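Slim can

From the Hurthorpe Household Reference, packaging section

A slim can (also sleek can, tall can or, in older trade lists, narrow can) is a drinks can with a smaller width than the standard can and usually a greater height for the amount it holds. The terms are used loosely. Some sellers treat "slim" and "sleek" as two separate sizes, while others print both words on the same box. Claims that one of the names is the correct one should be treated with caution.

Description

The body is a thin-walled metal cylinder, drawn in slightly at the top to meet a separately made lid. The lid has a raised rim, a scored opening and a pull tab held by a rivet. Most tabs are left silver, but they can be coloured, and a dark blue or black tab on a plain lid is a common way of marking out a range. The tab colour has no agreed meaning. A belief that it shows the sugar content is repeated in several shopping guides, none of which gives a source.

Plain gold and yellow bodies are often linked with beer, tonic or tropical fruit drinks. This is a habit of the trade and a poor guide to the contents.

Capacity

Slim cans are sold in several sizes, of which 330 ml is among the most familiar. Drinkers often say that the slim 330 ml can holds less than the wider one of the same marked volume. It does not, though the taller shape makes the comparison hard to judge by eye. The opposite claim, that buyers take the slim can to be larger and will pay more for it, is widely repeated by packaging firms, which have cans to sell.

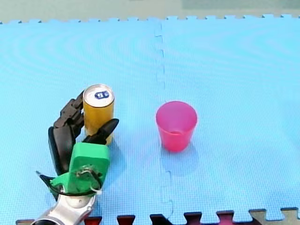

Handling and grip

The narrower body is generally said to be easier to hold, particularly for children and for people with small or stiff hands. The evidence is thin. A leaflet issued by the can supplier Ketley stated that 80 per cent of users preferred the slim shape, but did not say how many people were asked or what they were offered instead. The homeware firm Rampersad made a similar claim for its tapered plastic cups and supported it no better.

What can be said is that an unopened can is stiff because of the pressure inside it, and will stand up to a firm squeeze round the middle. Once opened, the wall dents easily. A slim can also has a smaller base for its height and is more readily knocked over, a point usually missing from the sales material. Soft surfaces such as foam matting deaden the noise of a can being set down, but may let it lean.

Cans and cups

Whether a drink tastes better from the can or from a cup is disputed. Pouring lets out some of the gas and more of the smell, which accounts for part of the difference. The Dalavum range of picnic cups was advertised as "keeping the fizz" for longer than glass; no test was published, and the wording was dropped the following November. A plastic cup weighs very little when empty and is best filled on a level surface.

Storage

Slim cans fit some fridge door racks that are too shallow for the standard size. Racks sold specially for them are rarely needed.

Entry last revised 15/07/2018.

See also: Beaker; Drinks can; Pull tab; Tumbler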